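Pre-run safety checklist, living room cell – with my comments

I do this list every April and again whenever we load a new sofa setup. It covers the simulated cell first, as our house rule says nothing goes to the real arm at Dukell until the sim version passes.

1. Gripper open and empty at start. PASS. Checked at the home pose and again over the seat.

2. Clearance above the cushion. PASS, with a grumble. The limit in our sheet is 4 cm and I'd love to see more than that on soft furniture!

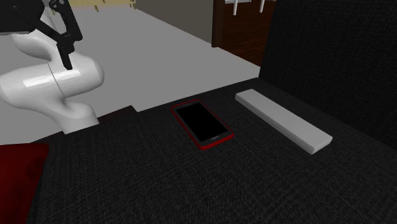
Ishbel Skinner
Cell safety checks, Ultier project

3. Phones and other breakables listed as "do not squeeze". PASS. The red-cased phone is on the list (it wasn't last time, so I added it myself).

4. Grip force cap. FAIL. Somebody left it at 18 N from the old bin-picking job. Please put it back to the soft goods value and initial the sheet – I'm not signing until I see initials.

5. Approach speed near upholstery. PASS. Mohammed rules say slow inside the last stretch, and the log agrees.

6. Base footing. PASS in sim. On the real one, please check the bolts by hand and don't just trust the model.
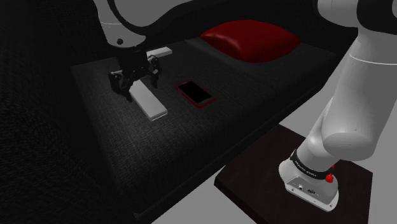
7. Stop button reachable without leaning over the arm. OPEN. I want this walked through with a person standing there, from both ends of the sofa.

8. Run count. 211 done out of 1,000, no contact faults logged so far. Carry on once item 4 is fixed.

Recent checklists
Sterex gripper pads, wear check
Mohammed cell, kitchen counter
Dukell floor markings
Ultier cable inspection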